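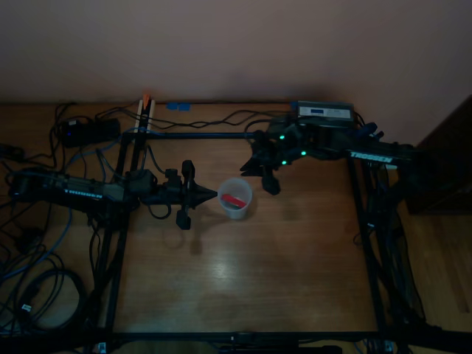
Cup-and-object task on the two-arm Kerkura bench.

Kerkura Two-Arm Teaching Bench

Kerkura is a tabletop bench for showing a pair of robot arms a task and recording it. It is supplied by Fusolby to university labs, colleges and small engineering teams that want to collect their own demonstrations without building a rig from scratch. The frame, the wiring plan and the recording software come from us. The arms can be bought with the bench or fitted from your own stock, and the bench in the photograph carries Trossen arms.

How a task is shown

There are two ways to work, and both are included in the standard licence.

Remote control. The operator sits at a separate station and moves a pair of small leader arms. The arms on the bench follow, joint for joint, and the grippers open and close with the operator's finger triggers. Most customers use this method for anything that needs both arms at once, such as steadying a cup with one gripper while the other reaches into it.

Hand guiding. The operator switches an arm to its free mode and moves it by the wrist. The software stores the path, and the gripper is worked from a foot pedal. Hand guiding is slower and your hands will be in view of any camera you have fitted, but it is quick to learn and needs no leader station. It suits single-arm tasks and short corrections to an existing recording.

Either way, joint positions, gripper positions and camera images are stored together at 50 readings a second. A demonstration can be up to 900 seconds long. Recordings that went wrong can be marked as failed and kept, or deleted from the pedal before the next one starts.

Starter tasks

The software includes 26 task sheets. Each one gives the objects needed, a start position, a finish position and a suggested number of demonstrations. We recommend starting with a light cup and one small object, as in the photograph. Clear plastic is harder for cameras than solid colours, so use an opaque cup first if your results are poor.

Task sheets are plain text files. You can edit them or write your own.

Frame and table

The frame is a rectangle of black aluminium rail that sits on the tabletop, with the arms mounted facing each other across the working area. Arm positions can be changed by loosening the mounting bolts and sliding the base along the rail. Please run the position check again afterwards — old recordings will not play back correctly if a base has moved.

You need a firm, level table. Wood, laminate and steel tops are all suitable. Glass is not. Very shiny surfaces will reflect ceiling lights into the cameras, and a matt mat is available as an extra.

Cables should be tied to the rails once you have settled on a layout. Leave a loop at each moving joint long enough for the full reach of the arm, and move the arm slowly through its range before the first recording.

What is in the box

Aluminium frame in sections, with brackets and bolts
Table clamps
Two arm mounting plates
Foot pedal
Network and power cables
Recording software, one bench licence
Printed set-up guide

Not included: arms, leader station, cameras, computer, table.

Computer

The recording computer needs 32 GB of memory and a wired network port. Wireless connections are not supported for remote control. We supply installation files for Linux only.

Safety

The arms are light, but they can pinch fingers and knock things over. Keep clear of the working area during remote control and playback. Both arms should be resting in their parked position before power is switched off, as they will drop when the motors lose power. The stop button must be within reach of whoever is operating. For teaching groups we advise one person operating and one person at the stop button.

Set-up and training

Most customers put the bench together themselves in an afternoon. If you would prefer help, Harpreet Wong runs set-up visits and a one-day operator course, either at your site or at our Cledidham workshop. The workshop course runs on a Monday and takes up to four people. You will record a full set of demonstrations during the day and take the files away with you.

Orders and questions

Benches are built to order. Please tell us which arms you plan to use, as the mounting plates differ. Quotations and questions about arm compatibility go to Mervin Després in the Fusolby sales office. Spare rails, clamps and pedals are kept in stock and can be ordered without a quotation.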